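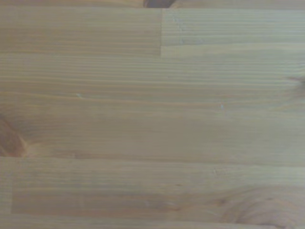
Knots and an end joint in a glued-up softwood panel, seen close.

Handout 4: Setting Out a Bowl on a Stand
Evening course in home display, Craig Urquhart

Welcome back, everyone, and thank you for bringing so many lovely bowls last time - I went home wanting to rearrange every shelf I own. Tonight we slow down and look at what sits underneath. A tabletop made of pale boards has plenty going on already, with grain running one way and knots turning up wherever they please, so walk around yours before you put anything on it.

Find the direction of the grain first. A bowl looks settled when its stand lines up with the boards, and a bit livelier when you turn it a few degrees off. Try both, and take your time.
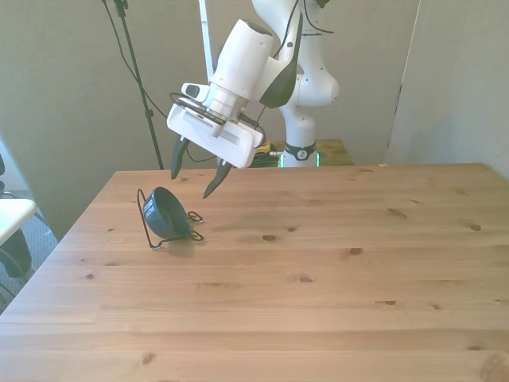 Dark glazes and dark blues are kind to beginners on pale wood, as the outline stays clear even from across the room. If your bowl is cream or tan, you may want a cloth or a tray under the stand (we'll get to cloths in Handout 5, I promise).

Now for the stand itself. Bent wire is my favorite for small bowls, partly for the curls at the feet. Set the stand down empty, press lightly on each foot, and see whether it rocks.

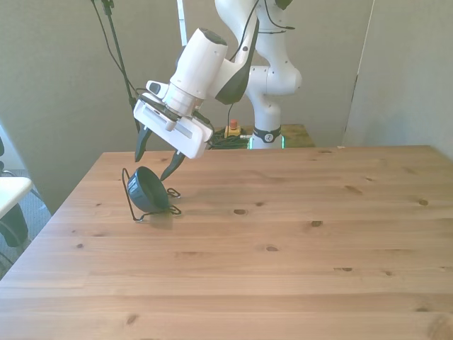

Then lower the bowl in with both hands and let the back of the stand take the weight before you let go. A steep tilt shows off the inside, a shallow one shows the rim. Keep anything over 290 mm across for a heavier stand, please - I learned that one with a Bergmann platter and I still miss it.

Leave some bare table, too. I like 40 cm clear on the open side of the bowl.
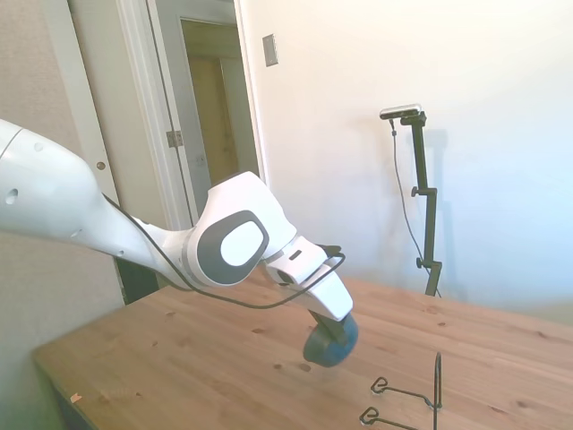
An empty stand can stay out between displays, near a corner where sleeves won't catch it.

For next week: set out one bowl at home in two different spots, and write a few lines on which you liked better and at what time of day.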